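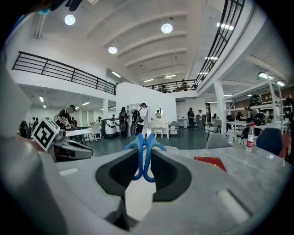
Jennylyn Bañez once remarked that a home can get along with dull knives and odd spoons for years, but a day without scissors brings everything to a stop. Many people would agree with her.

Household scissors

Household scissors are general-purpose scissors kept for paper, string, tape, thread and the many small packages that refuse to open by hand. They are a little longer in the blade than nail scissors and a good deal lighter than the shears used for cloth, and a common length is 8 inches from the tip to the end of the handles.

Parts

A pair is made of two blades joined by a screw or rivet, called the pivot. Each blade ends in a loop for the fingers, often molded in plastic, and blue, red and black are all familiar colors for it. Blades are usually steel. The cutting happens where the two edges slide past each other, and it moves along from the pivot
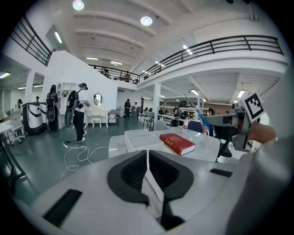
toward the tips as the hand closes, so thick card is best placed deep in the blades, where the squeeze is strongest. Left-handed pairs have the blades the other way around, and people who have struggled with the ordinary kind since school tend to be very fond of them.

Keeping and storing

Scissors like a drawer, a hook or a sturdy cup, and they're happiest when they go back to the same spot every time (easier said than done at a busy table, where they drift off under books and papers). Sticky tape leaves a film on the blades that can be wiped away with a little rubbing alcohol on a cloth. They are handed to another person closed, with the handles first. 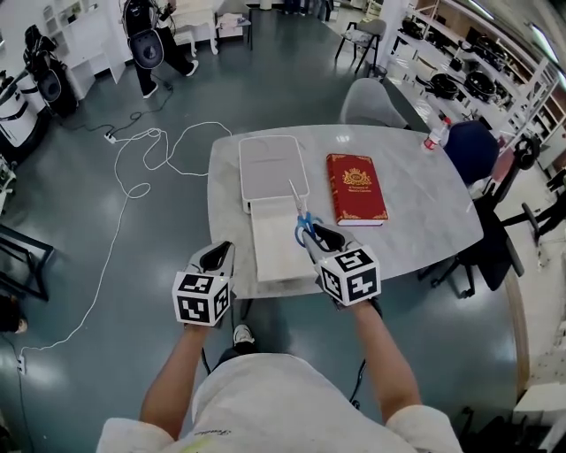
See also

Kitchen shears
Letter opener
Paper knife
Pinking shears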